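Como escolher a taxa de aprendizado sem chutar

Durante muito tempo eu copiava o 1e-3 de algum repositório, deixava treinando a noite inteira e de manhã achava um NaN no log. Foi o Tharun Kotian quem me convenceu a fazer o teste de faixa antes de qualquer treino sério, e hoje não começo nada sem ele (são uns 56 segundos na minha máquina, dá tempo de pegar um café!).

Primeiro, salve os pesos iniciais. Você vai estragar o modelo durante o teste e precisa voltar ao começo depois. Salve também o estado do otimizador -- eu esqueci disso uma vez e passei uma tarde caçando um bug que não existia.

Depois, comece com uma taxa ridícula, tipo 1e-7, e multiplique por um fator fixo a cada lote até chegar em 1 ou até a perda explodir. Anote a perda de cada passo. No meu conjunto, que tem 1940 imagens de treino, uso lotes de 2 e não chego nem ao fim da primeira época.
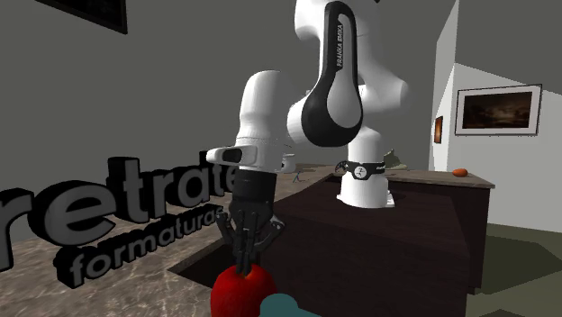
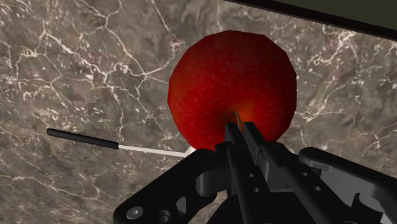
Agora faça o gráfico da perda contra a taxa, com o eixo x em escala logarítmica. A curva costuma vir bem tremida com lote pequeno, então passe uma média móvel exponencial (0,98 funciona bem pra mim). Procure o trecho em que a perda cai mais rápido e pegue um valor ali no meio. O ponto mais baixo já é taxa demais, o treino fica por um fio.

No meu caso a perda explodiu no passo 834 e acabei ficando com 3e-4. Restaure os pesos, restaure o otimizador e treine normalmente.

Se você mudar o tamanho do lote ou trocar Adam por SGD, refaça o teste -- o número antigo não vale mais. E se a curva não cair em lugar nenhum, olhe a normalização das entradas antes de culpar a taxa. Comigo era isso quase sempre.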